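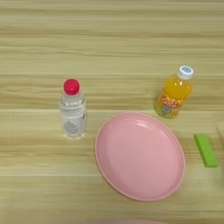

*A small clear plastic water bottle with a red-pink cap on a light wooden tabletop.*

**Domier girls' soccer team reaches the Raltevari Cup final for the first time**

DOMIER — Domier Soccer Club is thrilled to announce that its under-18 girls are through to the final of the Raltevari Cup after a 3-2 win over Zomar on the home field, with the winning goal coming deep into stoppage time. It's the first time any Domier side, boys or girls, has made it this far in the competition, and the whole club is still buzzing.

A crowd of 1,014 packed in for the semifinal. That's a club record for a youth match, well past the 698 who came out for the quarterfinal, and the noise carried all the way down to the parking lot by the river (ask anybody who was stuck down there looking for a space at kickoff!).

Zomar started faster and deserved their early lead, a low shot from the edge of the box that went in off the post. Domier took a while to settle. The equalizer came just before halftime from a corner that had been worked on in practice for weeks, with the center back arriving late at the far post to head it home. She had never scored for the club before, and her teammates made sure she won't forget it.

The second half was wonderful to watch. Domier went ahead on a quick break down the left, Zomar drew level from a free kick that clipped the wall, and for a long stretch either team could have won it. Our goalkeeper made two fine saves, the second one with her feet. Then, with extra time looking certain, the youngest player on the roster picked up a loose ball thirty yards out, ran at the defense, and slid her shot under the keeper. She had been on the field for nine minutes.

Zomar were excellent opponents from start to finish. Their players stayed out on the grass to shake every hand, and their traveling supporters gave both teams a standing ovation. We wish them a great rest of the season in the league, where the two sides meet again next month.

**A team that grew up together**

Most of this group has been playing together since the under-10s, when practice took place on half a field behind the elementary school and the goals had to be carried out of a shed. Many of them still have homework and weekend jobs to fit around soccer. The coaching staff has stuck with the same passing style the whole way through, even in the seasons when results were hard to come by, and it's a joy to see it come together now.

Several of the squad have also begun training with the women's first team, and the club expects to give more of them a chance in preseason. Two have already made their first-team debuts as substitutes.

**The final**

The final will be played in August at the Raltevari city stadium, with kickoff at 6:30 p.m. Domier will face the winner of the other semifinal, which has yet to be played. Gates open at 5 p.m. and there will be small-sided games for younger kids on the practice field next door until the teams come out to warm up.

The club has been given 881 tickets for the Domier end. Season ticket holders get first pick, and whatever is left goes on general sale at the clubhouse window and on the club website. Under-12s get in free with an adult but do need a ticket of their own.

Supporter buses will leave from the clubhouse at 3:45 p.m. and head back half an hour after the final whistle (or after the trophy is lifted, whichever comes later!). Seats on the bus can be booked at the same time as match tickets.

Bite, the sandwich shop on the main street, is opening early on the day of the final and will be serving in the clubhouse yard before the buses go. For those staying in town, the match will be shown on the big screen in the clubhouse bar, and families are welcome.

Wear your colors, bring your voices, and come cheer for this team. They've earned a full house.

**Media information**

Reporters and photographers who would like a place at the final should contact the Domier Soccer Club press office through the club website. Players and coaches will be available for interviews after the last open practice before the match.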